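Lema Simulation Replay Guide
Section 4. Checking the wrist view before a policy comparison
Revised 2019-09-28 by Trilok Nautiyal

This section covers the wrist-view check for the Dadholm room model. Complete it before any run whose results will go into the comparison table. It assumes that Lema is installed and that the room model loads without errors (Section 3).

Open-gripper wrist views, Dadholm room:

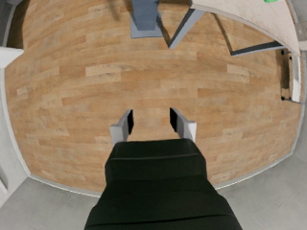
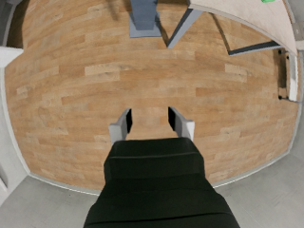
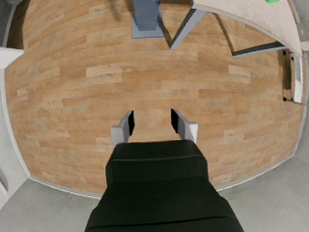 4.1 Purpose

The method compares two policies trained on the same demonstrations. Policy A receives the wrist view as rendered, with full lens curvature. Policy B receives a flattened version of the same view. Any difference in the starting view between the two arms of the study will show up as a difference in success rate, so the starting view has to be held within tolerance.

4.2 Before you start

Set the render size to the value in the run sheet. Do not resize afterward.
Load the lens profile named horirow_wide. The profile named horirow_flat is for Policy B only and is applied in step 6.
Close any other Lema session on the same machine. Two sessions share one random seed file and will overwrite each other.

4.3 Procedure

1. Start Lema and load the Dadholm room.

2. Send the arm to the start pose. Wait until the joint readout stops changing.

3. Open the gripper fully. Both fingers must be in view, with floor visible between the black inner faces. If one finger is missing from the view, the camera mount offset is wrong. Go to 4.5.

4. Confirm that the foot of the gray pedestal is visible near the top of the view and that the tabletop is to the upper right. These are the two landmarks used by the alignment script.

5. Run the alignment script. It reports the landmark error in pixels. An error of 16 or less is a pass.

6. For Policy B, apply horirow_flat and run the script again. Record both values.

7. Save the starting view to the run folder. Use the run number as the name, with no spaces.

8. Repeat steps 2 through 7 for each starting pose on the run sheet. A full comparison uses 50 poses per policy.

Note: The start poses differ by small amounts on purpose. Views from neighboring poses can be hard to tell apart by eye. Use the pose number in the log and do not sort saved views by appearance.

Caution: Do not move the table in the room model to improve the landmark error. The object positions are stored relative to the tabletop, and moving it changes the task for every pose that follows. Run 70 was discarded for this reason.

4.4 Interpreting the result

In the first full comparison, carried out by Wafula Urio and Jabari Rweyemamu, Policy A completed more of the reach episodes than Policy B. The gap was largest where the target started close to the border of the view. Flattening crops that border, and the policy then has to find the target from motion alone. On poses with the target near the center the two policies could not be separated.

The result holds for the reach stage only. Grasp success depended mainly on finger height at closing, and lens treatment had no clear effect on it. Do not combine the two stages into a single score.

Floor texture was tested separately. Replacing the wood planks with a plain surface lowered the reach score for both policies. Dennis Mohamedi's notes suggest that the bent plank lines serve as a cue for camera height. This has not been confirmed. A second texture test is planned for October using the Zamgate room, which has the same arm and a different floor.

4.5 Faults

Landmark error above 16 on every pose
The wrong lens profile is loaded. Return to 4.2.

Landmark error above 16 on a few poses only
Reload the room and repeat those poses. If the error stays, mark them as excluded on the run sheet for both policies.

One finger out of view
Reset the camera mount offset to zero, then restart Lema. The offset is not read again while a session is open.

Script stops with code 223
A landmark was not found. Check that shadows are switched on. The pedestal template was made with shadows and does not match without them.

Saved view is black
The view was saved before the first render finished. Wait for the render counter to advance and save again.

Send unresolved faults to Thanakorn Srithong with the log file and the pose number. Keep the run folder unchanged until you receive a reply.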